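## 4. First fill and flush

Torkia countertop filter, model 251. Do section 3 first (hose and tap adapter). If the adapter still drips, go back, don't start here.

You need: the pitcher, one cartridge, a towel, a clean bottle with a screw cap.

1. Wash hands. Unwrap cartridge. Keep the foil, the lot code is on it.
2. Soak cartridge in cold water, 6 minutes. Tap the side a few times, lets the air out.
3. Push into the housing, turn clockwise till it clicks. No click = not seated. Pull out, check the O-ring, try again.
4. Open the cold tap slowly. Quarter turn is plenty.
5. Run 2 full pitchers through and dump them. Gray specks are carbon dust, normal on the first pitcher.
6. Third pitcher is OK to drink. Fill your bottle from the spout, leave a little room at the top, cap it. 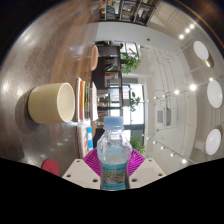 *Fig. 4: Clear bottle, cap on.*

**CAUTION:** Cold water only. Hot water ruins the cartridge and the warranty wont cover it.

**CAUTION:** Don't use on well water unless it's been tested. The filter does not kill bacteria.

Note: if you have the Sament tap adapter (older kits), the collar threads the other way. Hand tight. No pliers.

### 4.1 Storing filtered water

- Chlorine is mostly gone after filtering so it doesn't keep like tap water does. Fridge, use within 4 days.
- Room temperature: same day.
- Keep bottles out of direct sun and away from the stove.
- Reusing a store-bought bottle? Short term only. Rinse first, toss it if it's scratched inside or smells.

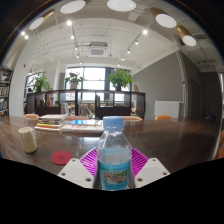
Label anything going in the fridge with the fill date, tape and marker is fine. Oldest to the front.

### 4.2 Slow flow

1. Tap off.
2. Unscrew the inlet screen, rinse backwards under the faucet.
3. Put it back, mesh side toward the tap.
4. Still slow? Cartridge is nearly done or has air in it. Repeat the soak in step 2 of the first fill, then swap if no change.

Replacement cartridges: Torkia or Pereo, both fit. Kowalczyk ones look teh same but are a hair too long, housing won't lock.

Reset the counter after every swap. Hold button till light blinks green, let go. Section 5 for the counter codes.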